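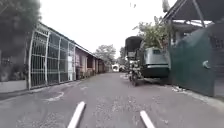

Cielo blanco y callejón, con triciclo a la derecha.

Llevo ya unos cuantos meses yendo a pie a todas partes y he llegado a la fase insoportable, la de contarlo. En Tudville, donde vivía antes, caminar era lo que hacías mientras encontrabas las llaves del coche. Luego me mudé, vendí el coche por 700 euros a un señor que lo miró con más lástima que interés, y me compré unos zapatos de suela blanda que no favorecen a ningún ser humano.

Lo primero que se aprende es que las distancias las inventan los demás. «Está aquí al lado», me dijeron de la panadería Oláh. Casi 70 minutos entre ir y volver, con una cuesta de por medio y una barra de pan que llegó a casa convertida en media. El pan es muy bueno, eso sí. Vuelvo todos los miércoles, por orgullo.

Lo segundo es que el teléfono opina. Me instalé una aplicación, Zenura, que me felicita por cosas que yo no consideraba méritos, como bajar la basura. Según ella llevo 338 «momentos activos» desde mayo. Sospecho que buscar el mando de la tele cuenta como dos.

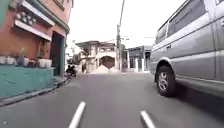 A lo que iba: las calles estrechas. Antes las evitaba por principio, y ahora doy rodeos para meterme en ellas. Se oye lo que fríe la gente, se oyen las discusiones sobre a quién le toca llamar al fontanero, y uno va tomando partido. En las avenidas grandes solo se oye el autobús que acabas de perder.

También tengo enemigos nuevos. Los paraguas ajenos a la altura del ojo, las familias que avanzan en formación de muralla y, muy en particular, el semáforo de la plaza Drekbridge, que concede ocho segundos al peatón y luego se olvida de él hasta la jubilación. He visto a gente hacer amistades esperando ahí. Yo de momento me he terminado un audiolibro.

Para la semana que viene tengo pendiente la ruta del río, si deja de dolerme el talón izquierdo. Admito recomendaciones de plantillas.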